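Questions I get asked about the swap shelf

Last updated Mar 16, 2025

What is the Clanon swap shelf?
It's a free shelf where you leave things you don't need and take things you do. I started it after a massive clear-out at home, when I couldn't face another trip to the tip. It's been going for 2 years now and I still love it!

Do I have to bring something to take something?
Nope. Take what you'll use. If you come back with a jigsaw in May, lovely.

What can I leave?
Books, toys, kitchen bits, clean clothes, unopened tins. Please no duvets (I have had so many duvets) and nothing with a plug.

Can I leave carrier bags?
Yes please, we always run short. Clean ones with no holes.
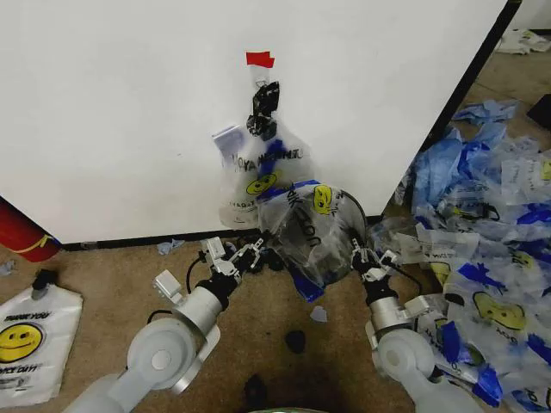
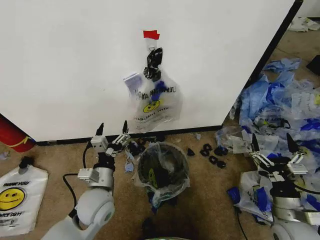
Thin plastic ones are fine.

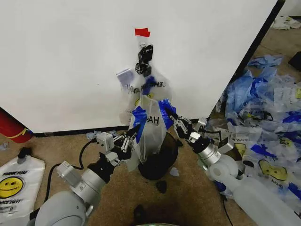
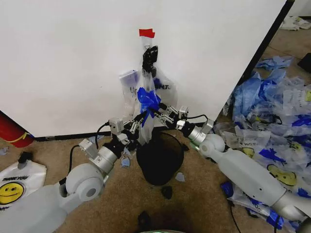

Is there a limit on how much I can take?
Two bagfuls a visit, and I'm not going to stand there and check. If you're setting up a new home, email me first and we'll sort out something more generous.

How much stuff gets swapped?
I kept a tally last year and got to 2,880 items, 217 of them mugs. Where do they all come from?

Can you hold something for me?
Sorry, no. I tried it with a Lekota slow cooker book and ended up with three people cross with me.

Where are you?
Biltasier Lane, next to the Devix key-cutting place. Parking is awful, so walk if you can, or get the bus and hop off at the church.

What happens to things that don't go?
Anything still sitting there after a month goes to the charity shop, apart from baby clothes, which I keep back in a box under the bottom shelf. Just ask for the box.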